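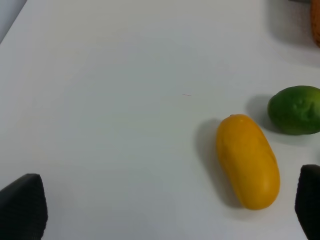

Print this message | E-mail this message

From: Unathi Shezi
To: Rallow robotics club list
Subject: Re: fruit task

> Are we keeping the lime for the August round, or
> changing to something easier to grip?

Keep it. The rules want a round item and a long one — the lime and the yellow fruit do for both. Start positions are on the table, finish is the wicker basket. Please log each run under your own name, 21 per pair.
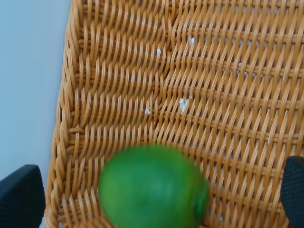 Still to do

- Engelbrecht sheet: fill in column 5
- Return the spare Edero cable

Unathi

Print | E-mail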